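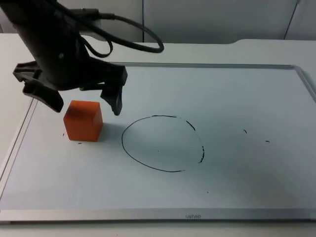 Memoria del proyecto: normas de uso y registro para una celda de manipulación de sobremesa

Asignatura de Automatización y Robótica. Entrega: 22 de diciembre de 2025

1. Punto de partida

El laboratorio Gullden tiene una celda que comparten varios grupos de prácticas. Cuando empezamos, cada grupo trabajaba con sus propias costumbres: unos dejaban el brazo con par al irse, otros cambiaban la velocidad máxima sin apuntarlo, y las grabaciones de un grupo no servían para el siguiente. Nuestro encargo era redactar un procedimiento común y comprobar si se podía seguir durante una sesión normal.

La tarea elegida fue sencilla a propósito: coger una pieza y dejarla dentro de una curva, dibujada a rotulador sobre una pizarra blanca apoyada en la mesa. No evaluamos el controlador. El programa de control, Erov, se usó tal como estaba instalado.

2. Documentos consultados

Leímos la ISO 10218, sobre robots industriales, la ISO/TS 15066, sobre colaboración entre personas y robots, y la ISO 12100, que trata la evaluación de riesgos en general. La que más nos sirvió fue esta última, por el orden de trabajo: primero se identifica el peligro, después se estima y por último se decide la medida. Una celda docente de este tamaño queda lejos de una instalación industrial y no pretendemos afirmar que cumpla ninguna de las tres. También revisamos la hoja de normas del taller Khattak, que estaba pensada para máquinas herramienta y de la que conservamos el formato.

3. Procedimiento propuesto

Antes de dar par al brazo:
Comprobar que la parada de emergencia funciona y queda al alcance de quien opera.
Retirar de la pizarra todo lo que no forme parte de la tarea.
Revisar el recorrido del cable en toda la zona de giro, con el brazo movido a mano.
Anotar la velocidad máxima y la versión del programa.

Durante la sesión trabajan 2 personas. Una opera y la otra vigila y lleva el registro. Nadie mete la mano en el área de trabajo con el par activado, tampoco para enderezar una pieza. Si hay que recolocarla, se detiene el brazo, se avisa en voz alta y se espera la confirmación del compañero.

Al terminar, el brazo va a la posición de reposo, se quita el par y se borra el dibujo entero. Este último punto lo añadimos en abril, en la prueba previa, después de ver que los restos de rotulador de una sesión se confundían con las marcas de la siguiente. 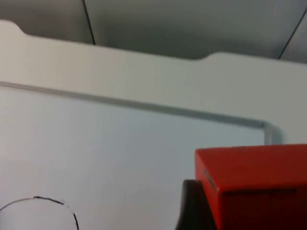
El contacto con la pieza es el momento que peor se describía en los registros antiguos. Muchos anotaban «agarre correcto» en cuanto los dedos tocaban la pieza, y otros esperaban a verla levantada. Fijamos una definición única: hay agarre cuando la pieza se separa de la superficie y se mantiene 3 segundos sin deslizarse. El contacto lateral con un solo dedo se apunta aparte, como contacto, y no cuenta como éxito ni como fallo.

4. Prueba del procedimiento

Hicimos 18 repeticiones con la hoja completa. En dos de ellas el registro quedó sin cerrar: en una faltaba la velocidad y en la otra no constaba quién vigilaba. Las paradas para recolocar piezas alargaron la sesión más de lo previsto, y es probable que un grupo con prisa se las salte. No tenemos una solución buena para esto —un enclavamiento físico lo resolvería, pero se salía del presupuesto.

Los registros se guardaron en la carpeta Hidar, con las imágenes de cada repetición junto a su hoja.

5. Pendiente

Falta decidir cada cuánto se revisa el cable y quién firma esa revisión. Tampoco hemos probado la hoja con alumnos que no hayan participado en su redacción. El anexo A contiene la hoja de registro en blanco y el anexo B, la tabla de riesgos.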